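Section 4. Setting Up and Filling the Snack Box

Welcome to the part of the Bickerstaff hosting guide that most people skip to, and we don't blame you one bit. If you have followed the earlier sections, your table is standing steady, your cloth is on and smoothed out, and you have a pile of wrapped snacks waiting somewhere close by. Now comes the pleasant bit, which is getting all of it into one box so that it looks generous, closes if you need it to, and lets your guests find the thing they like without digging to the bottom.

The steps below were written for the Briltero long box, but any open cardboard box of a similar shape will do nicely (a shoe box is a little short, though we have seen it done).

What you will need

One long open cardboard box, clean inside
A tablecloth, already in place
Assorted snacks, each in its own sealed wrapper
A second, smaller bag or tray for anything left over
A pen and a few labels, if your guests have allergies

4.1 Before you start

1. Wipe the inside of the box with a dry cloth. Please don't use a damp one. Cardboard soaks up water faster than you would think, and a soft bottom will sag by the middle of the afternoon.

2. Press each of the four corners from the inside with your thumb. If a corner gives, put a strip of tape along the outside and press again.

3. Tip all your snacks out onto the cloth and spread them a little with your hands, so you can see what you have. A loose heap is fine at this stage! You are only getting acquainted.

4. Pick out anything with a torn wrapper or an open seam and set it aside. You can eat these yourself while you work, and we rather think you should.

Note: If you bought the Tunditum party assortment, it comes as 48 pieces, and they will fit one long box with a bit of room to spare. The big Vuvero case holds 878 pieces and is meant for school fairs and the like. Don't try to empty it into a single box. Fill one, put it out, and keep the rest of the case under the table.

4.2 Filling the box

1. Set the box at a slant across the table, so that people on both sides can reach into it. Square to the edge looks tidy, but then whoever is sitting at the back has to stand up every time.

2. Start with the tall, stiff packets and stand them up at the ends. They act as bookends and hold everything between them upright.

3. Next, put in the puffy bags. Let them sit wherever they like and don't squeeze the air out, as that air is what keeps the contents from being crushed. 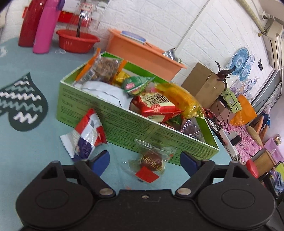

4. Tuck the flat packets down the sides, with the printed face toward the middle of the box. If you have several of one kind, stand them together in a row, the way you would file cards in a drawer. A row of one color in among all the mixed shapes is very handsome, and it is much easier to see when that kind is running low.

5. Save the small single sweets for last. They slip down through every gap, and if they go in early you won't meet them again until you are packing up. Drop them on top, or leave them in front of the box on the cloth where children can reach them.

6. Step back and look at the box from a chair, at sitting height. From up above everything seems full. From a chair you will notice the dip in the middle that always wants one more bag.

Caution: Never push down on a full box to make room. Chips break, and a sealed bag can pop open along its crimped edge. If the lot won't fit, leave the last few out on the table.

Caution: Small round sweets are a choking risk for very young children. Keep them at the far end, or leave them out altogether if toddlers are coming.

4.3 Moving bags in and out

Soft bags are slippery things, and there is a knack to lifting them. Take the bag by its folded or crimped end, where there is nothing to crush, and let the rest hang. Bring it straight up past its neighbors before you move it sideways. If the bag is large or nearly round, steady the side with your other hand. When you set it down, lower it until the bottom touches the cloth, and only then let go. 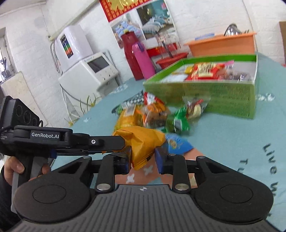

Manon Morin

4.4 Keeping the box going through the party

1. Look in on the box every half hour or so, and move the tall packets inward as the space between them opens up. A half-empty box looks much happier when its contents are gathered at one end.

2. Top up from the table first, and from your spare supply second.

3. Keep the box out of direct sun. In June, a table by a window can turn a whole layer of chocolate to soup before the first guest has found a chair. Anything coated is best kept below 80 degrees Fahrenheit.

4. Put the smaller bag or tray beside the box for empty wrappers. People will use it if it is there, and if it isn't they will tuck them back in among the full ones, and you will be fishing them out all evening.

Note: If you are running 2 boxes, give them the same mix. We once put all the sweet things in one and all the salty in the other, and every guest ended up standing at the same end of the room.

For storing leftovers overnight, see Section 5.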